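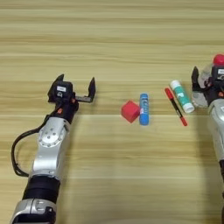

Unit 4: Working rules for two-arm tabletop cells

These notes go with the October lab block. Read them before your first session. The rules were first written by Jagadeesh Alva for the Trarwood teaching lab and have been revised for this course by Polyxeni Karamanlidis. Where they differ from the Unit 3 notes on single-arm cells, follow these.

4.1 Who does what

Every session has an operator and an observer. The operator runs the arms. The observer watches the table, keeps the stop button within reach and does nothing else. No phone, no laptop, no note taking while the arms have power. If the observer has to step away, the operator stops the arms first. Swap roles at least once an hour.

Say what you are going to do before you do it. "Enabling left," "enabling right," "starting run." The observer answers before you go on. This feels slow for the first few runs. Do it anyway.

4.2 Before power

Walk around the table. Check that the cables on each arm have enough slack for the full range of the wrist and can't catch on a joint or a table corner. A cable that is fine with the arm folded may pull tight with the arm stretched out, so check it against the longest reach in your plan.

Check the gripper fingers for looseness by hand. If you find play in a finger, put a tag on the arm and write it in the log. Do not tighten it yourself unless you have done the Unit 2 maintenance sign-off.

Take off anything that hangs: lanyards, scarves, loose sleeves. Tie back long hair.

4.3 Setting out objects

Use light items with no sharp edges. Small desk items such as markers, glue sticks and blocks are fine. No glass and no blades. Bottles and vials must be plastic, with the cap closed.

Place objects by hand only while both arms are disabled. "Paused" does not count as disabled. In the Clenari software a paused arm is still holding torque and will move again on one key press. Wait for the status line to read DISABLED for both arms, say it out loud, then reach in.

Leave a gap between an object and the nearest finger that is wide enough for the gripper to open fully. If your task needs objects that touch each other, say so in the run sheet so the next group can repeat the layout.

4.4 The shared zone

Each arm has its own side of the table. The strip in the middle that both can reach is the shared zone. Most contact between arms takes place there, and most of the rules are about it.

Only one arm may enter the shared zone at full speed. If the other arm is already inside, the second one drops to reduced speed at the border. The Pledari controller does this for you when zone limits are switched on. Check that they are on. They reset to off after a restart.

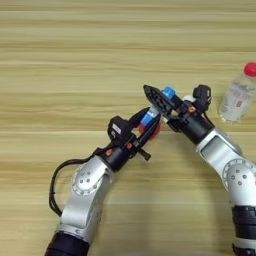 For handovers and any task where one arm holds and the other works on the same object, both arms run at reduced speed from start to finish. Agree ahead of time which arm leads. The leading arm moves and the other holds still until the lead is passed over. When the task is finished, the arms leave the zone one at a time, the one not holding anything first.

Fingers can cross without touching and still hit on the way out. Plan the exit path along with the approach path and write both on the run sheet.

4.5 Stopping

Press stop for any of these:
A hand or sleeve goes past the edge of the table
An object rolls or drops off the table
The grippers touch when the plan doesn't call for it
Any sound you haven't heard before

You will not lose marks for a stop. After one, leave the arms where they are, write down the time and the joint readings, and only then clear the table.

4.6 The log

One line per run: run number, operator, observer, objects used, result, stops. Failed runs go in too. The lab log now holds 312 runs from earlier groups, and you may use them in your report if you cite the run numbers.

Reading for next time: the Achari handbook, chapter 3, on grip force limits. Bring your signed run sheet.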